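Melis tabletop fault

The Melis tabletop fault is the name a few of us gave to a contact problem in a simulated tidying cell built on the Numo simulator. I keep this article because I was on shift when it was first logged, and the entry people used to link to left out most of the useful bits. Melis is the task set (clear a dining table, put the flat things where they belong), and Zuven is the planner that drives the arm through it.

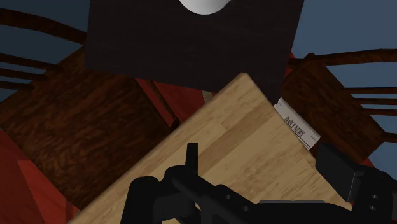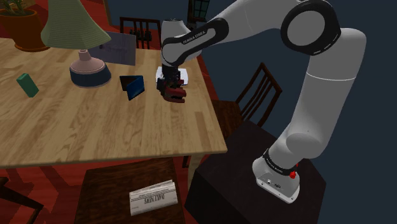 Wrist view first, then the wider view with the whole arm.

Background

Melis runs a single arm beside a wooden table in a furnished room. The household props get shuffled between episodes, and the newspaper is the one that made our lives miserable. Flat things are hard for any gripper. There's barely an edge to get under, so the planner has to bring the fingers down very close to the surface before it closes them, and everything depends on knowing where that surface is.

The fault

The first report came in February. Partway through an overnight batch the arm went down for a flat item, kept going past the tabletop height and pushed its fingertips into the wood. Numo doesn't break anything when that happens, of course, so the solver just shoved back harder every step until the joint torques went silly and the arm flung itself upward. The batch had 2,389 episodes in it and 29 ended that way. I remember scrolling the log with a cold coffee and thinking the colour coding had broken, there was so much red!

Three of those were worse than the rest. The safety stop should have tripped on the torque spike, but it had been set to ignore the first moments after contact (somebody's fix for false alarms, long before my time), and in those episodes the whole spike fit inside the gap. On a real arm that would have been a nasty one, with a person possibly standing next to it.

Cause

Evaristo Amato found it. The table had two heights: the one you see drawn, and a simpler collision shape underneath that the physics uses. After a model update the collision shape sat a little lower than the drawn one, and Zuven was reading its target from the collision shape while the depth check read the drawn surface. Most of the time the check won. When the item was thin and close to the colour of its surroundings, the check gave up and the planner trusted the wrong number.

Gualtiero De Luca still argues that this was a planner fault and shouldn't carry the Melis name at all. He has a point — Zuven should have refused to move when its two heights disagreed. We had that one out over several lunches and I don't think either of us budged.

Fix

The corrected table model went out on 12 March 2020, along with a change to the stop so that it watches torque from the instant of contact. The false alarms came back for a bit, as you'd expect, and were dealt with by filtering the signal properly. Zuven now halts and logs an error if its heights don't match.

The same update was offered to Itden, who run their own copy of the cell with different furniture. Their tables were fine, but one of their shelves had the same mismatch.

See also

Collision geometry
Protective stop
Zuven planner, release notes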